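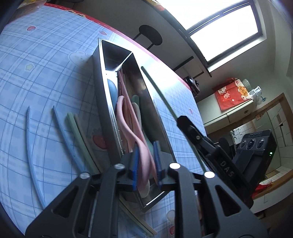 # Dye migration, printed tablecloth fabrics

January 28, 2023

Continuing the wash and rub series. Batch 9 is the last of the Polell cottons. The Pleltico blends are cut and labeled but not started. Notebook pages before this one cover scouring and the first rub tests; page 71 has the detergent recipe.

## Setup

- Swatches 10 cm x 4 cm, long side parallel to warp, multifiber strip stitched along one short edge.
- Reds only this time. Blues and yellows passed in every earlier batch and I don't want to spend bath time on them.
- Bath at 60 °C, 30 min, steel balls in the canister. Liquor ratio 50:1.
- Rinse twice in deionized water, one minute each, then hang. No tumble drying.
- Gray scale reading in the light cabinet, D65, after the strips have conditioned overnight.

Canister 8 still leaks at the gasket. I put a blank in it and left it in position so the rotor stays balanced. The new gasket is on order.

## Results, batch 9

| Swatch | Treatment | Color change | Stain, cotton | Stain, nylon |
|---|---|---|---|---|
| 9-A | none | 4 | 3 | 2-3 |
| 9-B | steam 8 min | 4 | 3-4 | 3 |
| 9-C | steam 8 min, soaped | 4-5 | 4 | 3-4 |
| 9-D | bake 150 °C | 4 | 4 | 3-4 |
| 9-E | bake 150 °C, soaped | 4-5 | 4-5 | 4 |

9-A is in line with what the first rub tests suggested: too much loose color sitting on the surface. Nylon picks it up first, as usual for this red.

Steam alone moves the numbers by half a step. The hot soaping step does more for staining than I expected, and it does it on both the steamed and baked pieces. 9-E is the only one I would send out.

Ji-hoon Lim read the strips independently. We differed on 9-B nylon (I had 2-3, Lim had 3). Reread together under the lamp and settled on 3. All other readings matched within half a grade.

## Rub test

Ten strokes dry, ten wet, on the same five treatments.

- Dry: everything at 4 or better.
- Wet: 9-A at 2, 9-B at 2-3, 9-C at 3-4, 9-D at 3, 9-E at 3-4.

Wet pickup of the rubbing cloth was set by weight to 100%. The first cloth for 9-D came out at 119%, so I discarded that reading and repeated with a fresh cloth. The value listed is the repeat. The discarded one was 2-3, which shows how much the pickup matters. Weigh every cloth, even when the squeeze roller has not been touched.

## Binder question

The baked pieces feel stiff. Flexed 9-D and 9-E by hand over the bench edge and compared with the untreated cloth. 9-E has a faint whitening along the fold and 9-D has none that I can find. Could be the soaping stripping softener, could be residue. Rinse water from 9-E was still slightly cloudy after the second minute, so I lean toward residue. A third rinse is cheap enough to try.

Lim's suggestion is to drop the bake to 140 °C and hold it longer. The oven log shows a slow recovery after the door opens, so the actual time at temperature is shorter than the timer says. Before changing the setpoint I want a thermocouple on the cloth itself. The probe in the oven wall reads air and lags the fabric on the way down.

## Notes on the Flisura print paste

Opened the second jar. Viscosity is visibly higher than the first, and there is a skin on top. Removed the skin and stirred for five minutes before drawing down a test strip. Strip looked even. Viscosity reading to follow once the spindle is back from cleaning. Until then, no swatches printed from this jar go into the table above or any later one.

The Um thickener is fine. Used it at the same percentage as before.

## Open items

- [ ] Repeat 9-E with three rinses, check for fold whitening
- [ ] Thermocouple on cloth, log full bake cycle, 150 °C setpoint
- [ ] Gasket, canister 8
- [ ] Viscosity, Flisura jar 2
- [ ] Order multifiber strip, less than one roll left
- [x] Replace D65 tube in light cabinet
- [ ] Start Pleltico blends, same five treatments, same red

For the Pleltico set, keep the 60 °C bath so the tables can be compared directly. The polyester content will probably need a hotter bake, but that is a separate series and should get its own page.

Strips for 9-A through 9-E are taped inside the back cover, cotton side up. Rubbing cloths are in the envelope behind them, including the rejected 9-D, marked with an X.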